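June 15, 2021. Strike sensor notebook, glove side.

Back on the Moler pads after a fortnight of pretending the problem was software. The problem is foam. Under a left hook the sensor sheet slides towards the thumb, so a clean shot reads as a slap and a slap reads as nothing. Anyone who has judged a regional undercard will say the system is working as intended.

Ran 300 hits on the drop rig with the old foam, then the same again with the denser Fukico stuff. Old foam drifted after 17 hits and kept drifting. Fukico held its place until the stitching gave up, so we now have a very reliable sensor in a glove no commission would let through the door. Too stiff at the knuckle. You could tenderise a steak with it.

Asked the Avbridge gym whether their fighters would wear the softer pair for a round of mitt work. They said yes, provided nobody has to read a graph afterwards. Fair. Their heavyweight hit the pad so hard that the logger restarted and recorded him as having thrown no punches at all. He took this personally and threw several more.

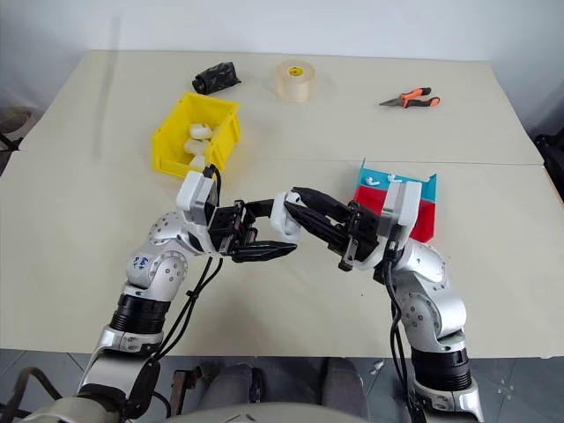

Logger fix: the battery clip was lifting on impact. Bent the contacts in and put a strip of foam behind them. Not elegant. Survived 20 full drops with no restart, so it stays until it embarrasses us in front of someone.

The threshold is still the argument. Set it low and every clinch looks like a war. Set it high and the jab vanishes, which would suit half the light heavies we've had in but isn't much use for counting work rate. Doãn's version uses two thresholds, one for the lead hand and one for the rear. I said in October that this was overcomplicated. I would like that page of the notebook to go missing.

Sampling at 2,000 a second is more than we need for the jab and eats the card. Leave it alone for now, change one thing at a time, etc.

To do: restitch the Fukico pair with a thinner knuckle panel. Relabel the left and right loggers, which were swapped for the whole first session. Redo the first session.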